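The Andberg Sideline Radar: A Season of Numbers I Don't Fully Believe

Our high school team spent the fall with an Andberg Sideline system, and I was the one who had to charge it. So I've had more time with this thing than most of the people who will tell you it changed their program.

If you haven't had the sales call yet, the Sideline is a set of wearable tags that clip inside the shoulder pads, a tripod base station, and a subscription that turns all of it into charts. You get top speed, distance, hard cuts, and something called Load, which is a single score for how tired a player is supposed to be. The box arrives with 40 tags. The charging case holds all of them at once, and I'll give Andberg that much. The case is well made, the lid latches, and every slot has its own light.

Setup took a full evening. The app wanted a firmware update before it would talk to the base station, and the base station wanted an update before it would talk to the tags. The printed guide shows a menu that no longer exists. Support answered my email the next morning with a link to the same guide. Florante Baluyot, who coaches our defensive backs and has more patience than I do, finally got it going by holding the power button until both lights blinked green.

Once it was running, the first practice was fun. Kids love a leaderboard. Our receivers ran their routes harder than I'd seen all August, and the offensive linemen started arguing over who was the least slow. If Andberg wanted to sell the thing as a motivator I would have fewer complaints.

But they sell it as a measuring tool, so I measured it. I had our fastest receiver run the same straight sprint, tag in the left pad and tag in the right pad, and timed him by hand as well. The two tags did not agree with each other. I'm no engineer and my thumb on a stopwatch is nothing special, but two sensors on the same kid on the same run should come back with the same top speed, or near enough that I don't have to go looking for the difference. Over the season this kept happening. One tag, number 7, was so generous that the players figured it out and started trading for it.

Distance was worse. After our second home game the report credited our backup center with 1,977 yards of movement. He played one series. He did walk up and down the sideline a lot, and he went to the snack stand at the half with his pads on, but a coach reading that chart cold would think he needed a rest.
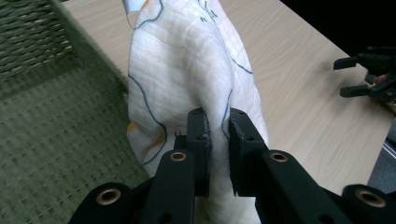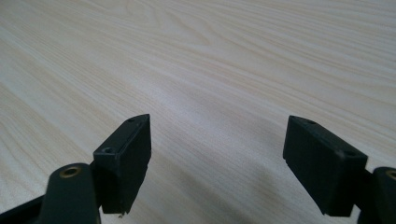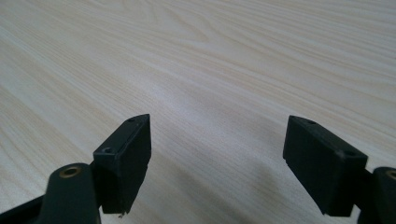
Rasa Vanags
Assistant Coach and Equipment Reviewer

Then there's Load. I asked the sales rep how it's figured and was told it's proprietary. I asked which studies it's based on and was told they'd follow up. They did follow up, with an offer to move us to the next subscription level. So what we have is a number from 0 to 100 that goes red when it gets high, and no way of knowing what it's made of. We had a linebacker in the red for most of October who felt great and played great. We also had a running back in the green who told me his legs were dead, and he looked it. I went with what he said.

I worry about this more than the bad sprint times. A wrong top speed hurts somebody's pride. A fatigue score that an assistant trusts over a kid's own word could get that kid hurt, and the app does nothing to warn you off. The red and green are big and bright and the fine print is three taps down.

Battery life is listed as a full game plus warmups. Ours made it through most games in warm weather. When it got cold, tags started dropping out in the fourth quarter, and the app fills the gap with a smooth line instead of leaving a hole. I found that out by comparing a report to our own film. A player was standing still with his hands on his hips and the chart had him jogging.

The clips hold up fine. We broke two all season, both in the laundry, both our fault. The tripod is shaky in wind and you'll want a sandbag on it. The tablet app is quicker than the phone app, and both log you out at halftime for reasons I never worked out.

About the price. The starter package with one season of service came to $4,000, paid for by our booster club. For a small school that's a lot of helmets. We also tried a loaner set from Plivholm for a couple of weeks, and it does much less: speed and distance, no fatigue score, no leaderboard, and a web page that looks ten years old. The tags on that one agreed with each other in my same sprint test. They're bulkier and the players complained about them, and you have to plug each one in by hand. I'd still take it over the Andberg if somebody made me choose today.

Maarja Mockus, our athletic trainer, was more positive than I was, and it's only fair to say so. She liked being able to see which kids had done extra running after practice, and she used the charts to start conversations with players who don't usually say much. She ignored the Load score completely. Her view is that a rough number is fine as long as you know it's rough. Mine is that for this money I shouldn't be the one finding out how rough.

Who should buy it? A bigger program with a staff member who has time to check the reports against film might get something out of it. If you have a coaching staff of five and one of them is also driving the bus, I'd put the money into film software and a decent end zone camera first.

What I liked: the charging case, sturdy clips, kids running harder in August.

What I didn't: tags that disagree, filled-in data when the battery drops, a fatigue score with no explanation, the price, the halftime logout.

Our service is up for renewal in the spring. I've asked Andberg for an answer on the Load score before then, and for a replacement for tag number 7. The replacement has shipped.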